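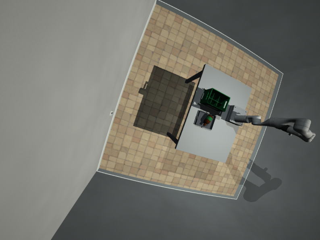 # Speaker notes: what the homework club taught the people running it

Slot is 20 minutes. Talk for the first part, leave 5 for questions. Áine is introducing me and will say I founded the club. I joined in its second month. Let it go, correcting her last year cost me two slides.

## Opening

- Thank Philomena Tetteh and the Stunddale library for the room.
- Ask who here has tutored a child in something they couldn't do themselves. Wait for the hands. Put mine up.
- Long division, in my case. Rono, age 10, was very patient with me.

## How it started

Our school wanted service hours from every senior. Most of us wanted the hours too, and would have painted any fence they pointed at. Kwame Ametepe had been walking his cousins home past the Acheampong market, and he'd seen how many kids sat behind the stalls until closing with their schoolbooks in a bag. He asked the parents what would help. They said a table, and somebody to sit at it.

We had a proposal by then with the word "empowerment" in it. *(pause)* We got a table.

## What we got wrong

Go slowly here, it's the part people write down.

- We planned lessons by grade. The kids came in whatever order their parents' shifts allowed, with little brothers attached.
- We started at 3. The market gets busy at 3, and the older girls were needed on the stalls. Moved it to 5 and they came.
- Szymon Głowacki made a reading chart with stars on it. A boy with no stars stopped coming. Szymon went to find him, apologized, and took the chart down. Ask his permission before telling this one. (He says fine, but say his last name properly.)
- We changed tutors every week so that everyone could log hours. The children learned our names faster than we learned theirs.

## What we changed

Same 2 tutors at the same table for a whole term. Snacks before reading. Homework first, our clever ideas after, if there was time. There was usually no time.

Read Naa Wumbei's note to the tutors, she's a parent and a former teacher and puts it better than I do:

> "Please stop asking them what they want to be. Ask them what is due tomorrow."

## The money bit

Keep short. Drilano, the stationery shop, gives us notebooks with last year's calendar in the back. The kids cross out the dates and use them for drawing. If anyone asks about grants, we applied for one in October and were told our outcomes were unclear. I agree with them.

## Close

- We graduate in the spring and the kids don't. Two juniors have said yes to the table, we need more.
- Sign-up sheet is by the door. Please write so that Áine can read it.
- Questions. If there are none, ask Kwame about the goat.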